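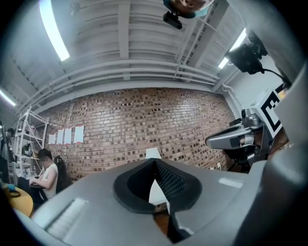

Tiltmont is a group hostel and training house at the edge of the village of Platalberg, open to schools, clubs and small firms throughout the year except for the maintenance closure in December. The main building has 50 beds on two floors, in rooms for two to six people. Bedrooms are plain and have plastered walls; a brick wall, left bare, is found only in the part of the house used for daytime work. Breakfast and the evening meal are served in the dining room on the ground floor, and packed lunches can be ordered the evening before.

6 March 2021 — by the Tiltmont office
Reading time: 3 minutes

The house stands at 1130 metres above sea level. The bus stop is nine minutes away on foot, by a surfaced path with a steady slope. Coaches may set down at the gate but cannot turn in the yard, and drivers are asked to use the lay-by below the chapel. Parking for cars is on gravel and is not lit after 22:00.

The business is run by Meesuk, a small company that manages two properties in the valley. The other is Luko, a self-catering house with nine beds, let by the week. Bookings for both are handled by the same office, but the two houses have separate price lists and separate terms. A deposit paid for one cannot be moved to the other.

Rooms at Tiltmont are heated from a central boiler. Each bedroom has a washbasin, and showers and toilets are shared between neighbouring rooms. Bed linen is included in the price. Towels are not included but can be hired at the desk. There is one ground-floor bedroom with step-free access and its own shower; it should be requested at the time of booking, as it cannot be held without a name.

Daytime rooms can be booked by the half day or the full day, with or without an overnight stay. Tables and chairs are supplied. Groups bringing their own equipment should tell the office the total power load in advance — the older circuits are limited, and extension leads may not be joined together. Wireless internet reaches all daytime rooms and most bedrooms. Reception is weaker on the upper floor at the north end.

Marked footpaths start behind the house. The longest listed on our route sheet climbs 167 metres to the ridge and returns by the forest road. Route sheets are free and are kept in the entrance hall, next to the drying room.

Arrival is from 15:00 and departure is by 10:00. Luggage can be left in the locked store on both days. Dogs are accepted at Luko only.

Shares: 9
Comments: 0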